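Visit report: Zurkthorpe demonstration hall, 7 September 2021

The hall is one ground-floor room with a staircase at one end and workstations at the other. Our host, Ľubomír Procházka, runs data collection for the Arkoveo project and kept the introduction short. Operators there teach by hand: they pick up a pair of grippers, do the task themselves, and the recorded motion is used later to train the arm policy. Remote control is kept for corrections — it was slower in their trials, and operators tired sooner.

The current set holds 2477 demonstrations, of which 599 were rejected at review, mostly for lost marker tracking. A session is limited to six operators. 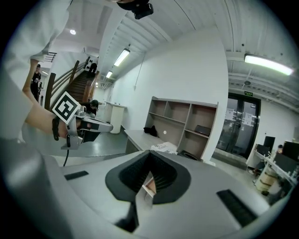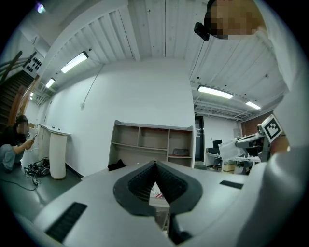
Views from the hand-held grippers, with ribbed finger pads at center. A square tracking marker is visible in both.

Procházka was asked about lens calibration and said it is repeated before each session. Pad wear is logged but not yet modeled. The Geagea software discards any recording with a gap in the pose data — no interpolation is attempted. A second task set is planned for November.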